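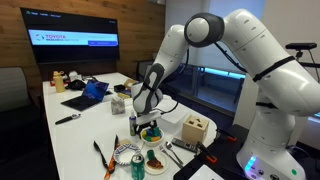
Unit 7: The Mixed Table

Course: Room Care and Storage, Grekunum evening program
Instructor: Dalal Jaber
Session notes prepared with Suryani Kwok

Before class, read the unit on closed storage and bring your list of rooms. We will use the long white conference table as the working case for most of the session.

1. What a mixed table is

A mixed table is a surface where things from several kinds of room have ended up together. A kitchen counter holds kitchen things, and a desk holds desk things. A long table in a meeting room takes both, along with toys, bags, tools and whatever people carried in with them. The big screen on the wood-paneled wall and the office chairs tell you it is a room for meetings. The bowl of colored blocks tells you that is only part of its use.

The problem with a mixed table is where things go when they leave it. In a kitchen, the cupboard is usually a few steps away. In a meeting room, the fork belongs in one place, the remote in another, and the blocks in a third that may be down the hall. People see that clearing it will take several trips, so they push everything to the far end and sit down at the near one.

Terms used in this unit:

Home: the place an item goes back to when no one is using it.
Stray: an item with a home somewhere else.
Resident: an item whose home is the table itself.
Carried item: something a person brought in and will take away again.
Run: one trip away from the table with a full tray.

2. Sorting by who moves it

Most beginners sort by type: all the plates, then all the electronics, then all the toys. On a mixed table this goes wrong early. A laptop and a remote control are both electronics, but a laptop usually leaves with a person and a remote usually stays in the room.

Sort first by who moves it. There are three groups.

Group A, carried items. Laptops, bags, water bottles, a marker lying by a laptop. Leave these alone until you have asked. Never close someone else's laptop. If a bag is in the way, move it to a chair and tell the owner, or leave a note.

Group B, residents. Decide these once for each room and write them down. A tissue box is a common one. A remote control should be a resident in any room with a wall screen, and it should sit at the screen end of the table or in a holder by the door.

Group C, strays. Everything else. Plates, flatware, drink cans, tongs, toys, books, cleaning supplies. These are your job.

Anything fixed down stays put. If something is clamped or screwed to a table, work around it, and do not loosen a clamp to wipe under it. Cables stay where they are. Ask whoever runs the room if you think one is a trip hazard.

3. Order of work

Step 1. Stand at one end and look over the whole table before touching anything. Note the carried items.

Step 2. Ask about the carried items.

Step 3. Take the food first. Plates with food on them go on the tray by themselves, one layer deep. Ask before you throw food out if anyone is still in the room.

Step 4. Take the cans and bottles. Pick up each can and feel whether there is liquid in it before you tip it into anything. Cans go to the sink and then to recycling.

Step 5. Collect the flatware and utensils. Forks and spoons lie flat on the tray, handles all one way. Long tongs go across the top last.

Step 6. Gather small loose pieces into their container. Blocks go in one bowl or one box, with nothing else in it.

Step 7. Put books and flat boxes in one stack, largest at the bottom.

Step 8. Return the residents to their marked places.

Step 9. Wipe. Start at the end farthest from the door.

A full clear of a long table takes practice. Students who try to wipe as they go nearly always set a dirty plate back down on a clean spot, and then have to do that end again. Finish Step 8 first.
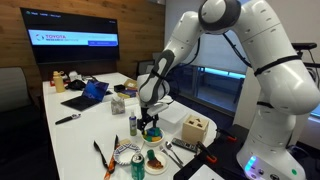

The food end and the play end should be treated as two separate jobs, even on one table. Flatware and plates travel on one tray. The blocks in their white bowl and the wooden shape sorter travel on another, or in a bin with handles. It is tempting to fill the gaps on the first tray with small toys, and every group that has taken this course has tried it. Then the blocks have to be washed.

A bowl is a special case. When a food bowl has been used to hold toys, decide which one it is going to be from now on. If it becomes a toy bowl, mark the underside and store it with the toys. If it goes back to the kitchen, empty it, wash it, and find the blocks a real container. A clear one with a lid is a good choice. You can see what is inside, and it stacks.

4. Spray bottles

Spray bottles get their own section. They are left out more than any other supply, and they look harmless.

Keep spray bottles off any surface where there is food. When you find one standing on a table with plates on it, pick it up before you pick up the plates, set it on the floor by the wall or on your cart, and then wash or wipe your hands. Check the label. If there is no label, the bottle goes to the supply closet shelf marked "unknown" and is not used again until someone has identified it. Water counts as something that needs a label.

Spray the cloth, not the table, when there is a laptop or a remote within reach.

5. Choosing homes

Clearing a table is half of the work. If the strays have no homes, they will be back by the next meeting.

For each stray, ask where it is used most, then find storage within one room of that place. Do not choose a home for looks. The room at Plundby that we discussed in Unit 4 had a handsome cabinet with 945 labeled spaces, counting both sides, and people still left the tongs on the table. The cabinet was two floors down.

Useful pairs for a meeting room that also gets meals and children's things:

Plates, forks, spoons: back to the kitchen, every time. Do not start a second set in the meeting room unless there is a sink.

Tongs and serving tools: kitchen drawer nearest the trays. Tongs should be stored closed if they have a lock.

Blocks, shape sorters: one low shelf. A shape sorter is its own container, but check that the lid or top is on before you lift it, and keep its pieces apart from other blocks of the same colors.

Children's books: same shelf as the blocks, standing up.

Markers: a cup at the whiteboard, or the drawer under it. Any marker found by a laptop is treated as a carried item until the owner has left.

Tissues: on the table, near the middle.

Hand tools and spare clamps: tool drawer. A clamp that is holding something is not spare.

6. The Closer

On our rota the last person out of a room is called the Closer. The Closer does not do a full clear. The Closer does four things: removes food, removes cans, removes spray bottles, and puts the remote back. Everything else can wait until morning.

Jin, the storage room at the end of our hallway, keeps a tray and two bins on the shelf inside the door for the Closer. Put them back there. The bins were bought for this purpose and hold 480 blocks each of the small size, or a single shape sorter with room for books on top.

Blinds: the Closer lowers them. Chairs: pushed in, all the way around, including the ones at the far end that no one used.

7. Common mistakes

Stacking plates with food still on them.

Putting forks and spoons in a toy bowl to save a trip.

Moving a water bottle to the sink. Water bottles are carried items. Suryani's first term here ended with a shelf of other people's bottles, and she would like it not to happen again.

Setting a drink can next to an open laptop while you make space. Put it on the tray or leave it where it was.

Building one tall stack out of books, boxes and plates.

Treating the far end of the table as storage. A bag and a bottle at the far end usually mean someone is coming back, and that is fine. A stack of books there with no owner should be moved.

8. Practice for next session

Part one. Choose a table in your home or workplace that is used for more than one purpose. Write a list of everything on it without moving anything. Mark each item A, B or C.

Part two. Clear it in the order given in section 3. Write down how many runs it took and what was on each tray.

Part three. Pick the stray that turned up farthest from its home. Suggest a new home for it and say how far that is from the table, in steps.

Part four, for those taking the course for credit. Draw a plan of the table from above and mark places for no more than three residents. If you think the room needs more than three, attach a paragraph defending each one.

Hand in parts one to three on paper. Part four may be a photo of your drawing. Groups budgeting for shelving in the final project should remember that the limit is 4,000 for the whole room, bins and labels included.

Reading for Unit 8: the chapter on drawers, and the short handout on labels. Bring a tray.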